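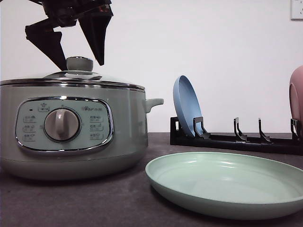
Kurico Drula 19 cabin bag

Travel kit > Luggage > Under-seat bags > Kurico Drula 19

Price: £100
Capacity: 19 litres (maker's figure)
Weight: 749 g on our scales
Colours: black, rust
Sold by: Kurico, direct only

Under-seat bags have become a strange little trade. The airlines shrink the free allowance, the bag makers bring out something that fits it to the millimetre, and the rest of us pay £100 to save a fee. Kurico's page says the Drula will "change the way you fly". It's a rucksack. It opens flat like a suitcase, it has a strap round the back that slides over a trolley handle, and it goes under the seat in front provided you haven't filled it.

That last bit matters. Kurico gives the size of the Drula empty and lying flat. Pack it the way anyone packs a bag for a long weekend and the front panel bulges. Ours went into the gauge at the gate with a shove and came out with a harder one. The member of staff let it through. I wouldn't rely on that at the end of a busy Monday.

What you get for the money

The shell is a coated nylon with a slightly waxy feel. Kurico calls it weatherproof, a word that means whatever the person using it wants it to mean. Twenty minutes of drizzle at a bus stop did no harm. A proper downpour on the walk to a ferry got in along the main zip and left the top layer of shirts damp. A rain cover is sold separately, naturally.

Inside there is one big space with two straps across it and a mesh pocket in the lid. The laptop sleeve sits against your back and has its own zip, so you can get at it in the security queue without showing everyone your socks. I liked that a lot more than I expected to. The water bottle pocket is stretchy and useless once the bag is full. There's a hidden pocket at the base of the back which holds a passport, and which you'll have to take the bag off to reach.

The compression claim

Kurico says the side straps give you "up to two extra days of packing". I tried. They pull the sides in, and the clothes go forwards, straight into the panel that already bulges. You've moved the problem round to the front. Packing cubes do more, and you may already own some.

Comfort

Fine for an hour. The shoulder straps are narrow and there's no chest strap in the box. With a laptop, a pair of shoes and a washbag on board I was shifting it from side to side by the time I'd found my hotel. If your trips mostly involve trains, taxis and a short walk, you won't care. If you like to land and wander for the afternoon, look elsewhere.

The guarantee

Kurico offers a "lifetime" guarantee. The small print says the lifetime is that of the product, and that wear to zips, straps and coating isn't covered. I'm not sure what else there is on a bag. You also have to register it within 30 days of buying, and pay the postage on any return.

How it compares

The Trakomura Fold is heavier and plainer, with wider straps and a bottle pocket that works. It has no separate laptop opening. The Kamath Daysack costs less and looks it, but it's softer, and a soft bag is easier to squash under a seat. I'd take the Trakomura for a city break on foot and the Drula for work trips.

Should you buy it?

If you fly several times a year on the cheapest fare, possibly. Check your airline's current size limit the day before you book, then measure the bag full, with a tape, at its fattest point. If you fly once each June, the rucksack in your cupboard will probably do.

Words and testing: Ishbel Sutherland

Comments (4)

Mohandas Gounder
Bought the rust one. The colour rubbed off on a pale jacket by the second trip. Kurico said this was "normal settling of the dye" and offered me a discount on the rain cover.

Dindo Tan
Bit harsh on the straps I think. I'm quite short and they sit well on me. Agree about the bottle pocket though, mine shot its bottle down the aisle on take-off.

Domingo Rivadeneira
Does the trolley strap go over a wide handle? The one on my old bag didn't.

Mohandas Shenoy
@Domingo it went over mine, but it's tight and the bag hangs a bit crooked.

Contact us | Advertise | © Under the Seat Travel Kit | Back to top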